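The Pack That Forgot It Was a Pack

Somewhere above the second saddle on the Stirness ridge, with 14 pounds on my back and a cold wind coming straight up the gully, I noticed I hadn't touched a shoulder strap in an hour. If you've spent much time with a loaded pack you'll know how odd that is! I fiddle. I tug the load lifters, loosen the hip belt, tighten it again, and generally annoy whoever is walking behind me. The Kurup 43 had shut me up.
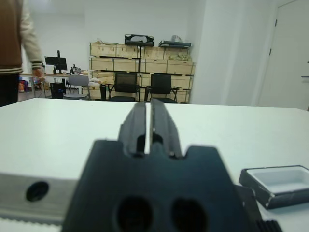
Morag Gunn

Dorkex is a small company, and for years it made just one thing, a tough little haul bag that climbers loved and everyone else ignored. The Kurup is its first real mountain pack, built for those long mixed days where you walk for miles, scramble for a while, maybe rope up, and then walk all the way home again. It holds 43 liters, it comes in two back lengths, and I've been using the longer one since February.

The big idea is in the hip belt. Most belts are stitched hard to the bottom of the pack, so when your hips swing, the whole load swings with them. On the Kurup the belt floats on a short sleeve behind the lumbar pad, and it rocks a little with every step. I expected to hate it (I'd tried a floating belt years ago and it squeaked like a gate), but this one is quiet, and on rough ground it's wonderful. You step up high onto a boulder and the pack just stays where it was.

Gilberto Escobar designed it, and he is great company if you like talking about webbing. He went through 12 versions of the belt before he was happy. "Number seven was the comfortable one," he told me over a very late breakfast at the Jivau hut. "But you couldn't get a harness under it. So we started again from number three." The final belt comes off in a few seconds, and I climbed all afternoon with it rolled up in the lid and my harness sitting flat where it should.

The back panel is firmer than I'm used to, and for the first two days I wasn't sure about it. By day three it had eased up nicely, and I was glad of the stiffness once there was a rope and a rack inside. 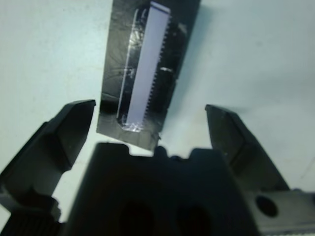 Strip and sheet, close up.

Now for the grumbles. The side pockets are too shallow - I watched a full water bottle leave mine on the descent and bounce a very long way. The zipper on the lid needs two hands in gloves. And the ice axe loops are set so close together that a pair of tools knock against each other all day, a sound I can still hear as I type.

But the rest of it! The lid cinches down flat when the pack is half full. The rope strap is long enough for a fat rope coiled badly, as mine always is. The main drawcord opens with one pull, even at 5:30 in the morning when your fingers don't work and the soup you spilled last night has frozen to the toggle.

On our last day we climbed the final 300 feet to the top of Stirness in thick cloud, ate squashed cheese sandwiches, saw no view at all and came down the long way, past the lake. I kept the pack on when we stopped at the shore. Gilberto noticed, and went back to telling me about buckles.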